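Community > Making & Tinkering > Robot arms > Teaching by hand

Ask | Unanswered | Tags | Members | Sign in

Knife keeps twisting when I demo with hand-held grippers

Hi all, I'm trying to teach our arm to pick up a table knife, using the pair of hand-held grippers instead of the remote sticks (I was hopeless with the sticks). I've recorded 50 goes since September and binned 13 of them, nearly all for the same thing: the knife turns in the jaws as soon as I lift. I've been closing on it where the handle meets the blade.

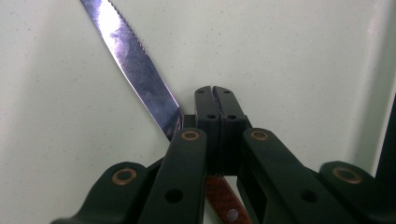
Gripper view, jaws shut on the knife

It's a serrated one with a riveted handle, and the steel is very shiny, so I do wonder if the glare is going to upset the training as well. Should I grab further down the handle? Or is it me?

Posted by cudmont_shed

2 answers

Morven McIver
Bit of both, I'd say! I had this with spoons for ages. The middle might be your balance point but it might not, so rest the knife across one finger and find out, then grip there every time. Thin rubber on the inside of the fingers helped me no end. Also slow down on the close. I used to snap mine shut and you could see the cutlery jump (my worst set was 95 clips and I kept 8, so you're doing fine). As for glare, I'd move the lamp a bit between batches so the arm doesn't learn one particular shine.

My other question would be your start position. Are you going in at the same angle each time?

Reply from cudmont_shed
Not really, no. The head view shows it better, I come at it from whichever side feels comfy and the other gripper just sort of hovers.
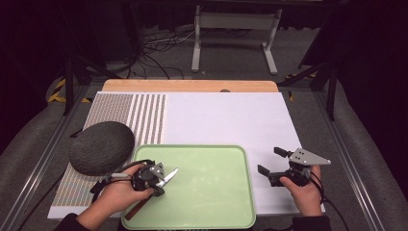
Head view, knife on the green tray, right-hand gripper closed on it

Will try the finger test tonight, thanks!

Shehata
just use a fork

Related questions
Siltik grippers: how often do you recalibrate?
Allow arm ignores my last few demos
Remote control or hand-held for two-handed jobs?
Best tape for gripper fingers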